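28/10/2018

Forty-two today! Forty-two good ones, I mean, and a pile of bad ones that I've put in their own folder because I can't bring myself to throw them out yet. My thumb is sore in a spot where I didn't know a thumb could get sore, right at the base, from squeezing the trigger over and over. I ran it under the cold tap at lunch and felt silly about it.

So, the plan for this part of the project is 500 examples of picking up and putting down, all done by me, by hand, on the table in the back room here in Bernby. Flanddale (that's what I've been calling the whole project since March, after the road I was driving on when I got the idea) doesn't need a clever table or a fancy setup. It needs a lot of boring, clean, repeated stuff. Reach, close, lift, move, lower, open, back away. Then again with the thing an inch to the left. Then again with it turned sideways. I've started doing it in my head when I butter toast.

The morning was a mess. I sat down early with coffee and thought I'd have twenty done before breakfast, and I'd done eleven when I looked at the playback and saw that I was cheating. Every single time I was lining up the fingers while I was still way up high, then dropping straight down like one of those claw machines at the fair. It's fine once or twice, but if that's all the learner ever sees, it's going to think there's only one way to come at a thing. I want some from the side, some low and slow, some where I start out crooked and fix it on the way in. The fixing is the good part! That's what I most want it to copy, and I'd been so busy being neat that I'd left it all out. Into the bad folder they went, all eleven.

After that I made myself a little list on the back of an envelope. Come in from the left. Come in from the right. Start too far away. Start too close and back up. I put a tick next to each as I did it, and when I got to the bottom I went back up to the top. It made me slower but I was much happier with what I was getting.

I also got strict about the starts. Each take begins with the jaws open over bare table and nothing in between them, and I hold that for a slow count of 2 before I do anything else. It sounds fussy, but back in March I had takes that began with the block already half gripped, and takes that began with my sleeve, and one that began with me reaching for a cookie. Trimming all of those by hand took me a whole weekend, and I swore I'd never do it again.
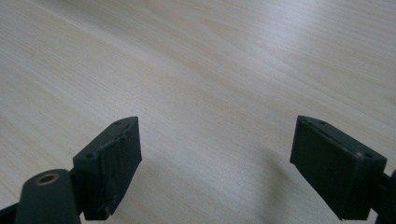

Open jaws, bare table.

I do like looking at the wood, by the way. I've spent so many hours staring at that pale grain that I could probably draw it from memory, the long streaks going off on a slant and the darker band further up. I did have a small worry about it this afternoon, though. If every example has the same tabletop behind it, what's the learner going to do when I take it next door to the kitchen counter, which is dark and speckled and usually has crumbs on it? My guess is it'll get lost. I might do the first half on this table and then lay something else down for the rest, a sheet or a big piece of cardboard or that awful checked oilcloth from the closet. I wrote OILCLOTH on my hand so I wouldn't forget and then washed it off doing the dishes, so I'm writing it here too. OILCLOTH.

The covering on the left finger is looking sad. It's all scuffed and creased, and there's a ragged bit at the lower end that bothers me every time I see it. The right one's face looks mostly smooth next to it, so they don't match at all. I went back and forth on whether to redo the left one tonight. On the one hand, the grip's been all right. On the other hand, if I change it in the middle of the set, then the first batch and the second batch won't look the same from the camera, and I don't know if that matters or if I'm just being a worrier. I decided to leave it until I hit a hundred and then look again. I wrote that down in the log too - "left pad scruffy, left alone on purpose" - so that future me doesn't think past me was lazy.

The log is going well, I have to say! I nearly didn't bother with one. Now each take gets a line with what I picked up, which way I came in, and whether I'd keep it. I've got a column for remarks that's mostly things like "bumped" and "too fast" and "phone rang." There's a run of four in a row that just say "meh." I went back to those four after supper and kept one of them. The other three I still say meh.

Things I picked up today: the little sugar bowl lid, a spool of thread, a box of Zervas matches (empty, I'm not a fool), a clothespin, and the rubber stopper from the bath. The matchbox is the best of the lot by far. It has nice flat sides, it doesn't roll, and it lets me know right away if I'm squeezing too hard because it starts to buckle. The spool is a horror. It rolls if I breathe near it. I chased it across the table for one whole take and then kept the take, since chasing is a kind of fixing too, and I'm curious what the learner will make of it. Maybe it'll learn to chase. Maybe it'll learn to be annoyed.

The bath stopper I may drop. It sticks to the fingers a bit when I open them and I have to give a little shake to get rid of it, and I don't want shaking to become a habit that turns up everywhere. Picture it shaking the sugar bowl lid. No thank you.

I had a long break in the afternoon when it got too bright in there. The sun comes in low this time of year and puts a big washed-out patch on the far part of the table, and it creeps along as the day goes on. I pulled the curtain, then it was too dim, then I half pulled it, then I got annoyed and went for a walk down to the canal and back. The ducks were out. I counted my steps in sets of reach, close, lift, without meaning to. When I got home the light had evened out a bit and I did nine more in one go, and they may be the best nine of the day. I wasn't thinking about them, I suspect. I'd like to find a way to not think about them for the other four hundred and something.

I did try a tiny bit of training last week on what I had then, and I know I shouldn't have, it was far too little. The arm went over to the block quite nicely, stopped just above it, closed on nothing and carried the nothing very carefully to the other side of the table. I laughed so hard I had to sit down. But it did go to the right place first! There was a reach in there. I keep thinking about that reach. The closing came too soon and too high, and when I went back through my old takes I could see why, I was closing on the way down in nearly all of them. I'm a hasty person and it shows up in the data. So now I lower, I stop, and only then do I squeeze. Today's takes all have that little stop in them, apart from the ones in the bad folder.

Supper was soup and the end of the bread. I had the Sarnico tin on the table for the crackers and caught myself wondering if it would fit in the jaws. It wouldn't. I measured.

For tomorrow: charge everything tonight (do it NOW, before bed, don't say you'll do it in the morning). Find the oilcloth. Get a longer pencil for the log. Try the clothespin standing up as well as lying down. Put a bit of tape on the floor where my chair goes, because I think I've been scooting forward all day and my arm's been coming in from a different height by the end of it. That might be good, more variety, but I'd like to be the one choosing it.

Also look up whether it's better to keep the misses. I've read people saying both. Part of me thinks a miss followed by a good second try is worth two plain good ones, and a miss where I just give up is worth nothing. That's how I've sorted them so far, anyway, by gut. There are 2 in the bad folder that I keep going back and forth on, both with the spool, both with a miss and then a kind of wild scoop that somehow worked. They're ugly, but I did get it.

Thumb still sore. I'm going to try the left hand for a few tomorrow and see how bad that is. Batteries are on the charger, I just got up and did it.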